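Flip it over first: a love letter to the plain white stool

I have been looking forward to writing this one all week, and if you came here for the post on storage jars, I'm sorry, the jars have been bumped. The stool won. It's a plain white plastic stool, square seat, tube legs, no cushion, the Hivex one I mentioned back in March when I was trying to decide between it and a folding step. I have now lived with it through one whole spring of potting, showering, painting baseboards and reaching the top of the hall closet, and I love it more than any piece of furniture that cost ten times as much.

I bought it at Vavow, the big hardware place out past Hollis, where it was sitting on the bottom shelf in a flat box with the corner crushed in. I paid $15 and drove home feeling like I'd gotten away with something. The box had a stock number on it, 2452, and I only remember it because I had to read it out to the cashier three times while the line got longer behind me.

Now, the assembly. The instructions are one sheet of paper, folded small, with drawings and no words at all, and the drawings show the stool standing on the floor the right way up while the legs go in from below. Please don't do it that way! I did it that way the first time, on my knees with my cheek almost on the kitchen floor, trying to see into a socket in my own shadow. One leg went in crooked and I spent the rest of the evening on a stool that talked back every time I moved.

What works so much better is turning the seat upside down and letting the legs point at the ceiling. Everything you care about is on the underside anyway – the sockets, the ribs, all the little walls that keep the seat from sagging – and once it's facing you, you can get your weight over the top of each leg and push straight down. I have done it on the floor, on the bed and once on the lid of a chest freezer, and the floor is best. Put a towel or an old sheet under the seat if you care about scuffs.

Here is the order I use now, after a few rounds of taking it apart and putting it back together (it comes apart for the car, another thing I adore about it).

Wipe out the sockets. Mine had a bit of plastic fluff in two of them, left over from the mold, and that fluff is enough to stop a leg short.

Start all of the legs by hand and leave them loose. If you drive one all the way home before the others are started, the last one never wants to line up, and you end up pulling on it and saying things.

Go corner to corner, diagonally, the way you would with the lug nuts on a wheel. A firm push on each, then around again.

Tip the whole thing and look at it from the side before you stand it up. A leg that isn't fully seated leans, and you can see it much more easily while it's in the air than when it's holding up a bag of potting soil.

Then turn it over, set it on the flattest patch of floor you own, and lean on each corner. If it rocks, don't sit on it and hope. Flip it back and find the leg that's standing a hair too tall. 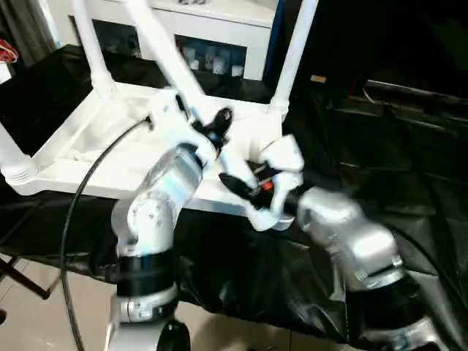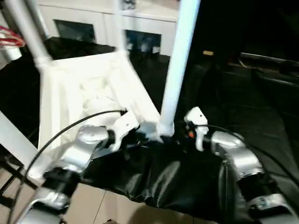
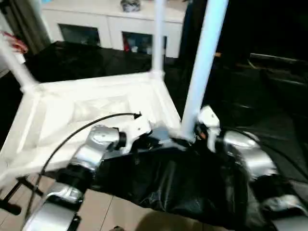 Baptiste Tanguy left a comment under the March post that I've been meaning to pull up here, saying that his had rocked for a year, that he'd blamed his floor the whole time, and that it went away the day he swapped two of the legs with each other. He thought the tubes might be very slightly different lengths and asked if anyone else had tried it.

Well, I have now, and I think he's on to something! I stood all of mine on end on the kitchen counter next to each other and laid a ruler across the top, and one was a touch shorter than the rest. It's the sort of difference you could cover with a business card. Putting it on the corner where my bathroom floor rises a little toward the wall made the stool sit dead flat. Then I moved it to the hall, where the floor is level, and it rocked again, so I suppose I have a bathroom stool now. I marked the short leg with a pencil dot up near the seat end where it doesn't show, and the matching corner on the underside too, so I don't have to work it out again every time it goes in the car.

A few of you wrote to ask about cleaning. White plastic shows everything, that's true, and I was worried about it. The top of the seat takes care of itself, a damp cloth and you're done. The underside is the part that surprised me. Those ribs make lots of small compartments, and every one of them collects dust, hair and (in my case) perlite, which floats in there somehow. I use an old toothbrush and dish soap, rinse it in the tub, and leave it upside down on a towel overnight. Don't stand it upright while it's wet or the water sits in the joints and dribbles out on your socks the next morning. I did one proper scrub in the spring and that's been plenty.

Baking soda paste got the scuffs off the legs. It did nothing for the ring of terracotta stain where I left a pot on the seat over a rainy weekend, and I've decided I like the ring.

I should also say what it's not great at. It's too low for the kitchen counter unless you want to shell peas with your elbows up by your ears. I don't stand on the edge of the seat, only in the middle, and I wouldn't use it as a ladder for anything higher than the closet shelf. It slides a bit on tile in socks. My friend's version came with rubber feet and mine didn't, and I have put some on order from Ganasia, the little parts shop that also saved my salad spinner. They had a bag of 107 assorted rubber feet listed, and of course I bought the whole bag, so if you live near me and own anything with legs, come by. I'll be doing the coffee table, the laundry rack and possibly the dog's bowl stand.

The other thing I wanted to mention is stacking. If you have more than one of these, they do nest, but they like to nest facing the same way around. I found this out when I borrowed my sister's for Sunday lunch and jammed it onto mine a quarter turn off, and it took the two of us sitting on the porch steps, one holding each seat and pulling like it was a Christmas cracker, to get them apart again. One of the legs popped out and rolled down the driveway. She was very good about it, and she has since bought a second one, in the same white, so I'm calling that a success.

Lunch, by the way, was six people around a table meant for four, and the stools were what made it possible. One was a seat, one held the bread and the big salad, and later on mine went out to the yard and held up the speaker. Then I knocked the legs out, stacked the parts on the back seat of the car, and took it over to my mother's, where it's spending the week next to her tub while her shower seat is being replaced. She called last night to ask whether she has to give it back. I told her yes, and then I looked up what time Vavow closes.

Next up are the jars, I promise. I've got the lids sorted and half of the labels written, and I still need to find out where the funnel went.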